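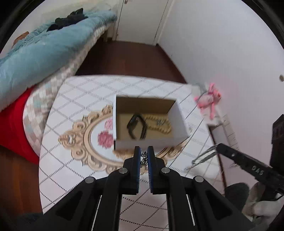

Tove Holst asked before the visit whether the Trotthorpe open day would still be worth the trip for members who had attended the year before. The answer is that it was, chiefly on account of the new repair hall, and this report is intended partly for those who chose to stay home.

The open day was held on 8th March at the Dresamico works in Trotthorpe, where costume jewelry and watch straps are finished and repaired. Our party of 13 was received by Danjuma Oyelaran, who led the morning tour. The works has kept a register of repair jobs in its present form for 11 years, and visitors were permitted to look through the older volumes. A total of 2156 jobs were entered in the last full year. Restringing made up the largest share, followed by clasp replacement.

The stringing benches were of particular interest. Mr. Oyelaran explained that wooden beads are sorted by the width of the drilled hole before they are matched for color, a practice that reduces wear on the cord. Knots are placed between beads only when the customer requests them. Musa Briggs inquired about the use of waxed linen, and was told that it had been given up in favor of a coated nylon, although some customers still ask for the old material and are supplied with it.

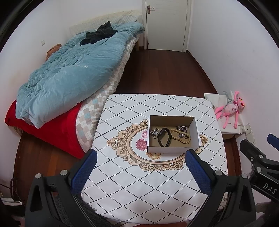
Idahosa Institute, Department of Applied Crafts

The afternoon was given over to talks. Chantelle Mokoena spoke for the Nodine training program, which places students at repair benches for one term. Of 87 applicants for the current term, 11 were offered a place. Ms. Mokoena stated that applicants are asked to bring one piece they have repaired at home, however plain, and that the condition of the reverse side is examined with as much care as the front.

Ibrahim Osagie then gave a short talk on home storage. He advised that beaded necklaces be laid flat, that leather straps be kept out of direct sunlight, and that metal chains be fastened before they are put away. An ordinary cardboard box was considered suitable for most pieces. Several members disagreed with him on the subject of cotton wool, and the discussion ran past the scheduled close.

Two matters should be noted for future visits. The parking area at Trotthorpe was full by midmorning, and the elevator to the repair hall was out of service. Members who need step-free access should inform the department office in February so that the works can be asked about it in advance.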